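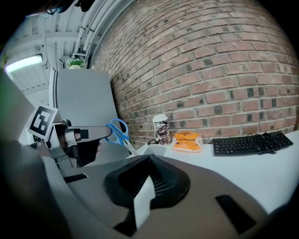 The blue scissors of Calholm

Every home has a pair of scissors that belongs to all the family and is never where it should be. In the flat of Iñaki Benítez, in the old part of Calholm, there were once three such pairs, and on most evenings he could find none of them.

Benítez repaired umbrellas before he began to write about household tools for the small magazine Notero. He has strong opinions about scissors, and he gives them slowly, over coffee.

"People buy by the blade," he told me. "But your hand lives in the handle."

He prefers plastic loops in a bright colour, and his reason is practical. Grey or black handles disappear in a drawer among the torches and the batteries. Blue is easy to see, also under a pile of wrapping paper.

For a kitchen table he recommends a plain pair with metal blades. It should open without effort and close without a gap at the tip. To test it, he cuts a piece of thin cotton using only the last centimetre of the blades. If the cloth folds, the scissors go back to the shop.

At Vomgate, the hardware store under his flat, the owner keeps 197 pairs on one wall. Benítez has tried most of them, and the staff have become used to his piece of cotton.

His rules for care are short. Wipe off the glue on the same day. Put one drop of oil at the screw every October. Do not lend the fabric pair to anybody who is holding cardboard.

His own scissors now hang on a hook beside the bread bin, with the loops up. His daughter still leaves them in the bathroom.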